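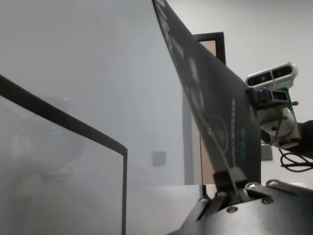 Wrist view, arm A, clamp and dark panel with the pane to the left.

Wrist camera only vs wrist plus overview: regrasp results

girnham_lab
Posted 26 December 2023

Writing up the ablation we finished this month. The task is moving a curved panel past a glass or acrylic pane without touching it, then releasing it on the far side. Policy is plain behaviour cloning, trained on 346 teleoperated demonstrations. We compared two input sets: wrist camera alone, and wrist camera plus a fixed overview camera.

Success over 83 trials per condition: wrist alone 35, wrist plus overview 61. Same checkpoint rule for both (lowest validation loss), same start poses, same operator resetting the cell.

The attached view is typical of what the wrist-only policy has to work with. The panel takes up most of the centre and right, and the pane washes out a good part of the left half.

mundholm
The gap is large, but I don't think you have shown it comes from occlusion. Adding a second camera also adds parameters and a second encoder. Did you run a control with the overview stream masked?

girnham_lab
Yes, should have put that in. Overview encoder present, input replaced with the training mean: 37 out of 83. So the capacity alone buys very little.

torque_limit
What counts as a success? If brushing the pane with the panel edge is a fail, you need some way of detecting it. I can't see how you would do that reliably from video.

girnham_lab
Contact is called from the wrist force signal, threshold fixed before the trials. Video was only used to settle disputed cases. There were 13 of those across all conditions.

najafi_k
I'd look at the pane before blaming the panel. In your view it is a pale grey haze with a dark reflection low on the left. If the room changes between demonstrations and trials, that reflection changes as well, and the network may well have learned to use it. We had something similar on the Najafi cell and a matt film on the glass recovered half the failures with no second camera.

mundholm
Agree with najafi_k. Depth won't help much either. Stereo on clear sheet tends to return whatever is behind it, or nothing.

girnham_lab
We are not feeding depth to the policy, RGB only. The reflection point is fair. Lighting was held fixed but people and equipment in the room were not.

torque_limit
Then the comparison is confounded. The overview camera may simply be less sensitive to reflections, which is a different claim from "it sees round the panel".

girnham_lab
Partly. Most wrist-only failures are late, after the panel has turned across the view, and that fits occlusion better. But I accept that timing is weak evidence on its own.

levis_bench
Cheap test: swap the pane for an opaque white board of the same size, keep everything else. If wrist-only improves a lot, it was the reflection. If it stays near 35, it was the panel.

najafi_k
Not quite that clean – an opaque board is also an easier edge to find. Film on the existing pane changes less.

girnham_lab
We'll do both, film first, 83 trials each. Same checkpoints, no retraining.

mundholm
Without retraining you are testing a shifted input as well. Please do at least one retrained run with the film on, otherwise a drop tells you nothing.

girnham_lab
Noted. That means new demonstrations, so it will be a separate post.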